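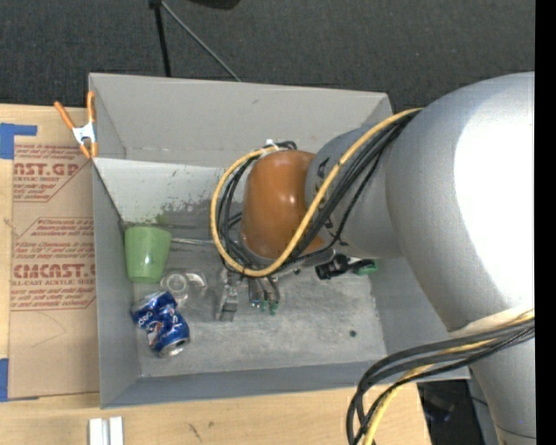 # Chapter 6: Learning to Grasp from Repeated Trials

The preceding chapters treated grasping as a problem of geometry. Given a complete model of an object and of the hand, the reader was shown how to find contact points that would resist a known load. Few working systems have such a model. A bin of discarded drinks containers may hold a dented can beside a translucent cup, and neither will match a drawing kept on file. The present chapter considers methods in which the robot is given no model of the object and must judge a grasp from camera images and from the record of its own earlier attempts.

The chapter follows one study throughout, the Merkau bin trials, directed by Eun-seong Song. A single arm worked over an open grey bin on a table. Each attempt began with an image of the bin, after which the arm moved to a chosen position, closed its gripper and lifted. An attempt was scored as a success if an object remained between the fingers at the top of the lift. No person labelled the images, and the score was taken from the finger position alone.

Clear plastic deserves particular attention. Its outline is carried largely by reflections, and these shift as the arm changes the light falling on the bin. Depth sensors of the common kinds often return no reading from such a surface, or return the distance to the floor beneath it. Crushed metal presents a different difficulty: the item is easy to find, but its creases leave few flat areas on which two fingers can close squarely.

## 6.1 The method in outline

The first 600 attempts at Merkau were made at positions drawn at random within the walls of the bin. This stage is slow, and most attempts fail, yet the failures are of value to the learner. A network was then trained to predict the score from the image and the proposed position. In later rounds the arm compared 40 proposed positions before each attempt and took the one with the highest prediction.

Two design choices will be examined in detail. The first is the number of random attempts required before the predictions become useful. The second is the treatment of the bin walls, against which objects tend to come to rest and where the gripper has least room to move.

Readers are assumed to be familiar with the camera calibration procedure of Chapter 3. Those who wish to omit the statistical material may pass over Section 6.4 without loss. The exercises at the end of the chapter use a reduced set of 30 attempts, which may be worked by hand.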